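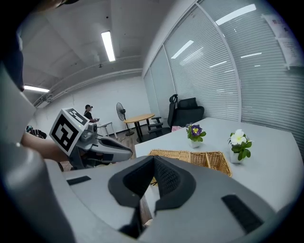
À quelle fréquence faut-il changer les garnitures noires à l'intérieur des doigts ?

Toutes les 200 heures de prise, ou avant si le relief est lissé au centre.

Garnitures de doigts qui glissent, pince à main

posté par betura_atelier, le 14 septembre 2020

Bonjour, on a deux pinces à main pour enregistrer les gestes avant de les passer sur la cellule (contrôleur Cokano, montage maison). Sur la première ça glisse depuis une semaine dès que l'objet est lisse. Garnitures changées en décembre, donc bien au-delà des heures. Je les décolle comment sans abîmer le doigt ? Et est-ce qu'il faut refaire le zéro d'ouverture après ? La doc Lurnesstead dit rien là-dessus, ou alors j'ai pas trouvé la page. Autre truc, la deuxième pince perd son suivi par moments, le cube à marqueurs bouge un peu quand je le touche. Lié ou pas ? Merci d'avance

Nedeljković_SAV

Pas lié. Deux pannes séparées.

Garnitures : sèche-cheveux, pas de décapeur thermique, le doigt se déforme. Tiède, puis spatule plastique en partant du bout. Reste de colle à l'alcool isopropylique, chiffon, on laisse sécher. Coller la neuve en appuyant du centre vers les bords. Serrer les doigts sur une cale en mousse, 2 heures minimum, la nuit c'est mieux.

Zéro : oui, à refaire à chaque fois. L'épaisseur change toujours un peu d'un lot à l'autre. Doigts fermés à vide, on valide, puis ouverture complète. Chez nous la course doit tomber à 39 mm, si vous êtes en dessous c'est que la garniture rebique quelque part.

Cube : resserrer l'embase, vis par vis, en croix. Ensuite refaire le calibrage du repère, sinon tout est décalé. Ne jamais nettoyer les faces à l'alcool, les motifs partent. Chifon sec.

pti_lu

pareil ici, j'ai mis du double face en attendant les pièces. ça a tenu 7 jours. pas terrible mais bon, ça dépanne

betura_atelier

Ok merci, embase resserrée ce matin, le suivi tient. Par contre une des vis tourne dans le vide, je vais remettre un insert. Garnitures commandées, je ferai le zéro aprés collage. La mousse, n'importe laquelle ou il faut une densité précise ?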